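How to Cool a Bedroom With Fans (and What to Skip)

Every June the same tips come back around: a bowl of ice, a wet sheet, a "smart" fan that costs four times what a plain one does. I've tried most of them in a top-floor room that faces west, and I don't think much of the list. Moving air in the right direction at the right hour does nearly all the work.

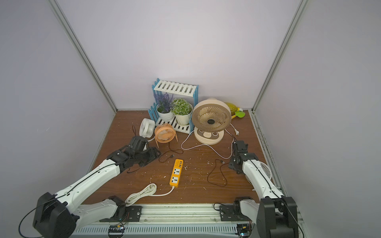
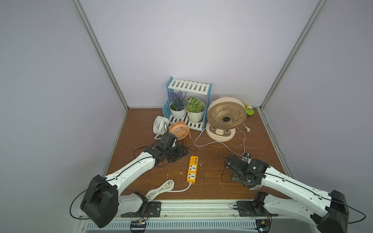 Desk fans of different sizes, with a two-tier plant stand.

What you need

One fan with a fairly large blade, a second one of any size, a cheap thermometer and a window that opens. Two windows are better.

Step 1. Shut the room up by mid-morning. Close the windows and the blinds on the sunny side. A fan left running in an empty room cools nothing. It warms the place a little, if anything, from the motor.

Step 2. Check the outdoor temperature before you open up. Wait until it's lower outside than in. In my room that's often after 9 p.m., whatever the forecast promised.

Step 3. Point the big fan out of the window. People argue with me on this one. Set it back a couple of feet, facing out, and open a window or door on the far side. Hold a strip of tissue at the far opening – it should pull into the room. If it hangs straight, move the fan.

Step 4. Put the small fan where you sleep, on low, aimed across you.

About that bowl of ice

My neighbor Gunhild Hafþórsson swears by it. I ran it for 40 minutes with the door shut and the thermometer didn't budge. You also get damp air and a puddle.

Do you need a pricey fan?

I doubt it. The Jidavex I borrowed has 4 speeds and an app, and I used one speed and no app. Read the noise rating first: anything over 50 decibels on low will keep a light sleeper up.

When it's very hot, say above 95, a fan may not be enough. Go somewhere with air conditioning.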